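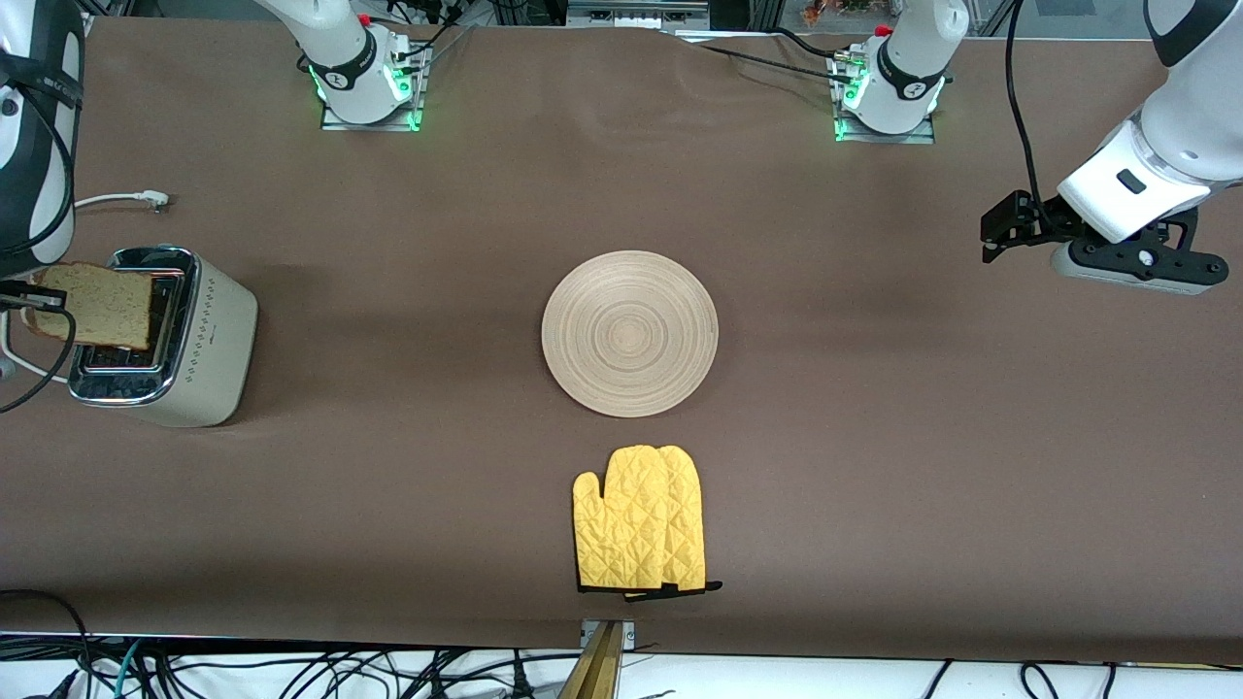 Garden roses opening too early in flower foam alternative – timing and hydration for a reception

Posted in: Flowers & Centerpieces > DIY > Conditioning and Storage

July 2020, by pletitz_bride

I am doing the table flowers for my sister's reception in August. The hall is rented from noon the day before, so I can set up early, but there is no cooler on site. The air conditioning is on a timer and shuts off overnight. The hall manager could not tell me what temperature the room reaches by morning.

The design is low compotes with garden roses, lisianthus, stock, a little seeded eucalyptus and some trailing jasmine. The stems are held with chicken wire balled up in the bowl and taped across the top. I do not want to use floral foam. The bowls are ceramic, four inches deep at the center, and hold less water than I expected once the wire is in.

I made a test piece two weeks ago. Results:

- Garden roses (sold to me as Dulora, a blush variety) were cut to six inches and put straight into the bowl after four hours in a bucket. They were fully open by the next morning and dropping outer petals by that evening.
- Lisianthus was fine for five days.
- Stock was fine for three days, then the water smelled.
- Eucalyptus was fine.
- Jasmine wilted within two hours and did not recover.

I used the powdered flower food that came with the roses, one packet in the bucket and nothing in the bowl. The bucket water was cool from the tap. I stripped the leaves below the water line and cut at an angle with kitchen scissors.

The order is 400 stems in total, of which 237 are roses, and they can be delivered on whichever day I choose. I need to know:

How many days ahead should the roses arrive? The supplier says three. My test suggests that is too many.

Can I build the centerpieces the day before and leave them in the hall overnight, or do they have to be built that morning?

Is there any way to keep the jasmine, or should I replace it?

I have one spare refrigerator at home, regular kitchen type, shelves removable. It is currently empty.

– – –

Peiyu Pan

Three days is the normal figure and your test does not really contradict it. The supplier counts three days from closed, dry-packed buds to open flowers. You do not say how open the test roses were when you got them. If they came from a store bucket, they had probably been drinking for two or three days already, so you were testing the end of the process. Ask the supplier what stage they ship at, and whether they ship dry or in water. If the answer is "tight, dry-packed," take delivery three days out. If they ship half open, take delivery two days out.

Processing when they arrive:

1. Scrub the buckets with dish soap and a little bleach, then rinse. Do this even if they look clean. Bacteria in the bucket will shorten rose life more than a warm room will.
2. Strip everything that would sit under water, and remove the thorns only where you need to hold the stem. Tearing the bark opens more places for bacteria to get in.
3. Recut one inch with a sharp knife or proper bypass snips. Kitchen scissors crush the stem, and a crushed stem takes up less water. I would guess that this accounts for part of your petal drop.
4. Place in lukewarm water with flower food mixed at the rate on the packet. A packet is normally meant for a quart. One packet in a full bucket is weak enough that it feeds the bacteria and does very little for the flower, so buy a tub and measure it.
5. Leave them at room temperature, out of the sun, for at least six hours. Overnight is better. Then look at them. If they are where you want them, move them somewhere cool. If they are still tight, leave them out.

Put flower food in the bowls as well, at the same strength. Fill the bowls after they are in position on the tables, then top them off in the morning. Shallow compotes with wire can lose an inch of water overnight with thirsty roses in them, and one inch out of four matters because your short stems will be out of the water.

On building the day before: yes, with the roses at two-thirds open when you place them. Keep ten percent of the roses back in a bucket as replacements. There will be some you want to pull in the morning.

On the refrigerator: a kitchen unit is usually too dry and too cold at the back. Set it to its warmest setting, put a thermometer in and let it settle for a day. You want 38 to 40 degrees. Do not store any fruit in it, and wipe it out before the flowers go in, as apples and bananas give off ethylene and stock will suffer for it. It will not hold all of your roses. Use it for the ones opening fastest.

– – –

xie_and_vine

I did my own wedding with no cooler and built everything the day before and it was fine. Just mist them. Grocery store roses, 40 centerpieces, bud vases though, so more water per stem I guess. I wouldn't bother with the fridge, mine froze a whole shelf of ranunculus.

For jasmine just use ivy.

– – –

Hannelore Mösli

I agree with most of what Peiyu Pan wrote and will add only on the points I would handle differently.

Variety matters more than the schedule. Garden roses with a high petal count and a strong scent open fast and finish fast. I do not know Dulora as a cut variety and it may be a trade name used by your supplier. Ask for the stated vase life. If it is under five days, I would order it for the sister's bouquet and the head table only and fill the guest tables with a spray rose or a standard rose that has been reflexed by hand. Reflexing means turning back the outer petals with your thumb, one at a time, while supporting the base of the petal. A standard rose treated this way reads as a garden rose from seated distance and will stay in place overnight without trouble. Practice on a few first. Petals that are cold will crack, so let them come to room temperature.

Misting does not hydrate roses to any useful degree. In a closed room with the air off it can leave water sitting between the petals, and you will see brown spots on blush and white by morning. I would not do it.

Stock should go in its own bucket. It fouls the water quickly, as you saw, and the roses should not share it. Strip it hard. In the bowl, keep to one or two stems and accept that the water is good for two days. That is enough for your purpose.

Jasmine can be used, but not cut short from a bucket after four hours. Cut vines need to be fully submerged in cool water for thirty minutes, then stood upright in deep water overnight. Place them last, on the morning, with at least three inches of stem under water. If you cannot do this for every table, do it for the head table and leave it off the others. Ivy holds well but is visually heavy next to lisianthus. Clematis vine or smilax is closer in weight. Smilax does not even need water for one evening if it is kept bagged until use.

About the hall: ask whether the air conditioning timer can be overridden for one night. Most of them can, and the manager may simply not have been asked before. If it cannot, put a cheap minimum-maximum thermometer in the room on any night before your date. Under 72 degrees I would build the day before. Between 72 and 78 I would place the wire, greens and lisianthus the day before and add roses in the morning. Over 78 I would do the same and also keep the roses elsewhere.

The split build is slower in total but the morning part is short – two people adding roses to prepared bowls can do a table in three or four minutes if the stems are already cut to length and sorted by size.

Last point on the mechanics. Tape across the top of the wire only grips if the rim is dry when you apply it. Tape first, then add water with a narrow-spout can. If the glaze is matte, the tape may not hold at all, and you should fix the wire ball to the bowl floor with waterproof putty, also applied dry, and pressed down for a full minute before anything else goes in.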